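About Bratano

Bratano writes software for robot arms that pick things up. We don't build arms, grippers or cameras. Customers bring their own, or buy them through a dealer, and we supply the part that decides where to reach, how to get there and what to do when the first try goes wrong.

The company was started by Irfan Malik and Maham Hayat, who had worked together on conveyor controls and were tired of rewriting the same code for every new site. Irfan looks after motion planning and the link to the arm controllers. Maham runs the perception side. There are now 16 of us, most of us engineers, in a ground-floor unit in Amden with a test area at the back.

What we make

Our main product is Skerketti. It takes in camera images, works out which items in a bin can be reached, picks a grasp and plans a path that keeps the arm and its hoses clear of the bin walls. It runs on an ordinary industrial PC next to the arm.

Skerketti doesn't need a model of each item beforehand. Most of our customers handle mixed goods and the range changes from month to month, so drawing up a model of everything was never going to work for them. The software looks for surfaces and edges it can grip and scores them.

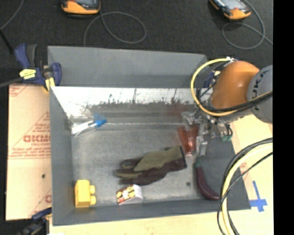
Shiny metal still gives us more trouble than anything else. A bin with a reflective wall can show the camera a second copy of an item, and a planner that believes it will send the gripper into the side. The current release compares what it sees against the known shape of the bin and throws out anything that falls outside it. See-through items are the next job on the list, and Maham's group has been on that since February.

How we test

Every change to the planner is run in simulation first, against 692 stored bin layouts. If it passes, it goes on to a real arm for 1,000 picks before we release it. We keep the log of every failed pick, and anyone in the company can open them. On Tuesday mornings we go through the worst ones together and decide who takes what.

We also keep a small tool called Räsänen, which replays a failed pick step by step with the camera view and the planned path side by side. It began as something for our own use. Customers asked for it, so it now comes with every licence.

Working with us

New customers usually start with a short trial on their own goods. Send us a box of typical items and we will send back the results, including the picks that failed. Site visits can be arranged through the office, which is open from 9 am.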